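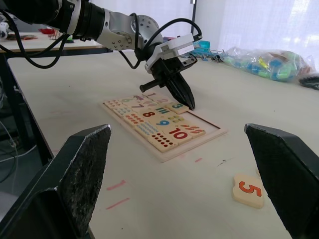 fusasdale-wifi-log

Wireless signal and roaming records from the Fusasdale office building, as comma-separated text files, with a small loader in Python.

Version notes are at the end. If you only want to load the files, skip to Quick start.

What is in it

The data set holds 463 walk files. A walk is one person carrying one laptop along a fixed path through the building while the laptop writes down which access points it can hear, how strong each one is, and which one it is joined to. There are 22 access points in the building and every one of them is heard in at least one walk.

All access points belong to the tenant, Celomwood. Networks run by neighbors were picked up too, but they are removed before release. See Privacy.

Files

walks/ has one file per walk. The file name is the walk ID.
paths.csv lists the fixed paths, with the start door and end door of each.
aps.csv lists the access points, with floor, mount type and channel plan.
doors.csv gives door positions in meters from the northeast corner of the building.
events.csv lists known changes to the network during the collection period.
load.py is the loader.
LICENSE covers both the data and the loader.

Quick start

Python 3 and pandas are needed. Nothing else is.

Unpack the archive, change into the folder, start Python and run:

import load
w = load.walk("A017")
w.head()

To read everything at once:

all_walks = load.all("walks")

The second call builds one large table and adds a walk_id column. On a machine with little memory, pass a path name as well and read one path at a time:

north = load.all("walks", path="north-stairs")

Columns in a walk file

t: seconds since the start of the walk. Starts at 0.
ap: access point ID, matching aps.csv.
band: 2.4 or 5.
chan: channel number as reported by the driver.
rssi: signal strength in dBm, a negative whole number.
joined: 1 if the laptop was joined to this access point at time t, otherwise 0.
retry: transmit retries since the last row for the same access point. Blank if not joined.
mark: door ID if the person carrying the laptop pressed the marker key in this second, otherwise blank.

Rows are sorted by t, then by ap. An access point that was not heard in a given scan has no row for that scan. Missing rows should not be filled with zeros. A value of 0 dBm would be an extremely strong signal. Most users fill with the floor value set in load.FLOOR, or leave the gap alone.

How it was recorded

Every walk was recorded with Macedo, a command-line scanner that asks the wireless driver for a fresh scan and writes the result to disk. The scan list is read once per second. Walks are capped at 300 seconds. Macedo stops by itself at the cap, so a slow walk along a long path may end before the last door. These walks are kept and have the value 1 in the short column of paths.csv, under the path they belong to, with the walk IDs listed beside it.

The laptop's built-in radio was turned off and a Buneck USB adapter was used in its place. The same adapter was used for all walks. It was plugged into the left rear port on a short extension cable and held flat against the lid with tape. Moving it to the right side changed readings by several dB in a bench check, so please do not compare these values directly with readings from another setup. Compare differences between access points, or calibrate first.

Doors were marked by hand. The person carrying the laptop pressed a key when level with the door frame. Marks can be early or late by a second or two. Between marks, position is not recorded. The loader has an optional function, load.interp, which assumes a steady walking speed between two marks. It is good enough for plotting. It is not good enough for judging a positioning method to better than a few meters, and the stairs are worse than the corridors.

Access point changes

The network was in daily use and was not frozen for our benefit. events.csv has the changes we were told about: a channel change on the second floor, a replaced unit near the loading dock, and a power setting that was lowered and then put back. The replaced unit keeps its old ID in aps.csv and has the value R in the note column. Use the date in events.csv to split walks before and after the swap if the hardware matters to you.

Automatic channel selection was on for the 5 GHz band throughout. Channel numbers in that band can change in the middle of a walk. Trust the chan column in the walk file over the plan in aps.csv.

Known problems

Stale scans. The driver sometimes returns the previous scan unchanged. In the table this looks like two or more seconds with identical rssi values for every access point. load.drop_stale removes them. It is off by default.

Double join. In a few walks two access points have joined set to 1 in the same second. This happens at a roam, when the driver reports the old and new link together. The second one by row order is not always the new one. Check the next second.

Missing marks. On the basement path the marker key was missed at least once on many walks. The order of doors is still right, but a door may be skipped. load.interp will carry on across the gap.

Retry counter. The counter resets when the adapter roams. Macedo handles this, but an early build wrote a large negative number at the reset. Those cells have been blanked. If you see a negative retry value, the file came from the first release and should be downloaded again.

Clock. The laptop clock was corrected over the network. A correction during a walk would have shifted t, so Macedo uses the monotonic clock for that column. Time of day is not included.

Suggested split

split.csv was dropped from the archive. Splits by random row leak badly, with adjacent seconds being nearly the same. Split by walk at the least. If you are testing whether a method carries over to a part of the building it has not met, split by path. Please say which one you used when you report results.

Not suitable for

Judging access point models against each other. Mount height, antenna direction and wall type all differ between locations.
Throughput. No traffic test was run during walks.
Crowd estimates. Occupancy was not recorded.
Coverage planning for a different building.

Privacy

Hardware addresses of access points are replaced with short IDs. The table that maps one to the other is not released. Scans only listen for access points, so there are no client devices in the files apart from our own adapter, and its address has been removed. Network names are removed, including the tenant's own. Rows from networks outside the building were deleted before sorting. Celomwood agreed to the release in this form.

License

The data may be used and shared with credit. The loader is under a permissive license. The full terms for both are in LICENSE. Macedo is not part of this archive.

Changes

1.2, Fri 4 September. Blanked bad retry values. Removed split.csv. Added the short column to paths.csv. Fixed a typo in the door ID for the north stairs.
1.1. Added events.csv. load.all now takes a path name.
1.0. First release.

Reporting errors

Open an issue with the walk ID and the value of t for the row in question. If the fault is in the loader, add the pandas version and the full error text.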